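**2022-03-28**

**Curkdale packing hall: we look for two Cell Attendants, and for twelve packers who want to take part in the Ungate trial**

Since 1967 Barroso has packed spare parts for kitchen and bathroom fittings in Curkdale. Today we are 241 people in two shifts. In December we decided to bring robot arms to the small-parts line, first with two packing cells, and the project got the name Ungate. The name comes from the old metal gate between line 3 and the warehouse, which was removed to make the space.

This notice is for our present employees and also for people from outside. Please read the part which concerns you.

## Cell Attendant (two positions, full time)

The cell picks small boxes and lids from a table and places them in the shipping carton. It does this well when the items come in the correct position. When they don't, a person must decide what to do, and this person is you.

Your work will be:

- to start and stop the cell at the beginning and end of the shift, with the check sheet
- to load the table and change the finger pads when they are worn
- to clear a stopped pick and write in the log what has happened
- to try new items first in the simulator, together with the project team, before they go to the real cell
- to pack by hand when the cell is stopped for a longer time

We ask for:

- one year or more in packing, assembly or warehouse work
- that you can read and write a short report in English
- patience with a machine which makes the same mistake many times in one morning
- that you can stand for a good part of the shift

Programming is not necessary. The training takes 20 working days and is paid as normal work. The first half is in the training room with Mako, our simulator, and the second half is on the floor next to Eusebio Alcaraz, who has run the first test cell from its first day. If you have worked with a CNC machine or a wrapping machine, please write it in your application, it helps.

The position is one pay grade above Packer. It has the same shift supplement and the same vacation days. Trial period is three months. An internal candidate who doesn't want to stay after this period goes back to the old place on the line, with the old grade.

## Participants for the Ungate trial (Packers, lines 2 and 3)

We also look for twelve packers who will work near the cells for eight weeks and tell us how it is. You keep your position and your pay. Two hours every week you are away from the line, one hour in the training room and one hour in a conversation group with Rocío Cordero from Personnel.

In the training room you will look at picks in Mako and say where you would take the item yourself. Our engineers know the arm very well, but they have never packed a full shift of valve covers. Some of the best corrections until now came from the line, for example to approach the thin lids from the long side and to open the fingers wider before going down.

In the conversation group we want to hear about the work itself. Is the rhythm of the cell pushing you? Do you talk less with your colleagues since the cell was placed between the stations? Is the lifting less, or did it only move to another person? What you say is written without your name. Your supervisor does not take part in the group.

## What changes and what does not

Many of you asked this in the last meeting, so we write it again.

Five hand-packing places on line 3 will be closed when both cells are running. Two of them become the Cell Attendant positions. The other three move to returns and to final control, where we have too few people today. No contract ends because of Ungate, and this is signed with the works representatives until the end of next year. For the time after it we can't promise now, and we prefer to say this openly.

The cells do not measure individual persons. The log shows picks, stops and the reason for the stop. The attendant signs the shift sheet, as on every other machine in the hall.

Night shift will stay without cells for the whole trial.

## How to apply

Internal: fill in the yellow form at the Personnel window, or ask Rocío Cordero on extension 335. Please say which of the two you want. You may write both.

External (only for Cell Attendant): send a short letter and a list of your previous jobs to Barroso, Personnel, Curkdale, with the word "Ungate" on the envelope. A photo of yourself is not needed.

All candidates for Cell Attendant are invited to one hour with Mako before the interview. It is not a test and we don't give points. You sit with Eusebio at the screen, you move the gripper above the table and try some picks, and after that you can decide if you still want to talk with us. 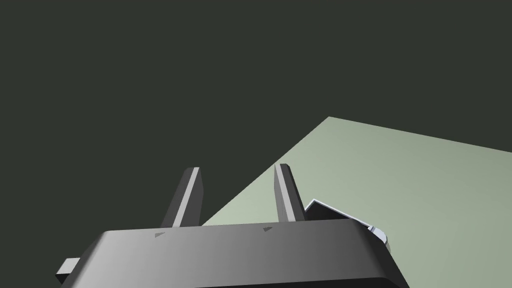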